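Coiled straw work

Coiled straw work, known in some old parish records as lip work, is a way of making baskets, bee skeps, mats and storage tubs from a long rope of straw that is wound round on itself and stitched as it goes. It belongs to the same large family as willow and rush basketry, but there are no stakes and no weaving in the usual sense, and a beginner with patient hands can make a respectable little mat in an afternoon.

Materials

The straw most makers like best is long-stemmed wheat or rye, cut a little green and kept away from the combine, which breaks it up too much to be of use. Older varieties are taller and so they are treasured, and a grower with a spare strip of field will find plenty of friends among basket makers! The straw is stripped of its leaves, dampened, and left wrapped in an old towel until it bends without cracking. For the stitching, bramble was the traditional choice - split lengthwise, scraped clean of its pith and thorns - though split cane is far more common today.
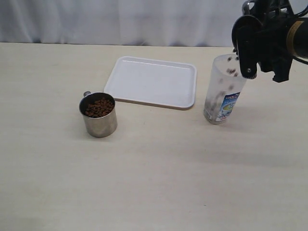
Bramble is best gathered in winter, when the sap is down and the long first-year stems are at their toughest. It can be stored dry for a good while and soaked again before use.

Technique

The work begins with a small bundle of straw pushed through a ring, often a slice of cow horn or a short piece of pipe, which keeps the rope the same thickness all the way along. The first turn is bent into a tight button and bound. After that each new stitch passes under the one below it, and fresh straws are fed into the middle of the ring whenever the bundle begins to feel loose. A round bread basket may take 283 stitches, while a full-sized skep with a rope as thick as a thumb can need around 700 and the better part of a week's evenings.

Regional forms

In Skarkance the coils were worked narrow and very tight, and the seed baskets made there were said to hold water for an hour. Giltia makers preferred a fatter rope and left a gap of six straws' width at the shoulder for a braided handle.
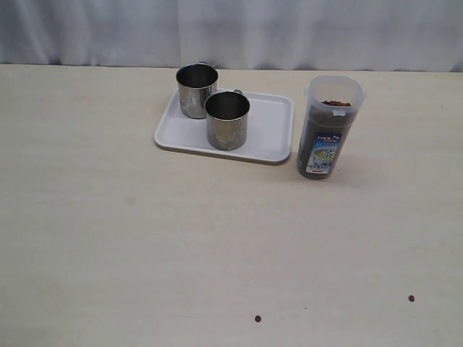 Khương, writing in a newsletter for straw workers, disagreed about the handles, saying that the Giltia baskets she had mended were all closed at the shoulder and that the braid had simply been sewn on afterward, with much coarser bramble than the rest.

See also

Rush work
Skep beekeeping
Straw plaiting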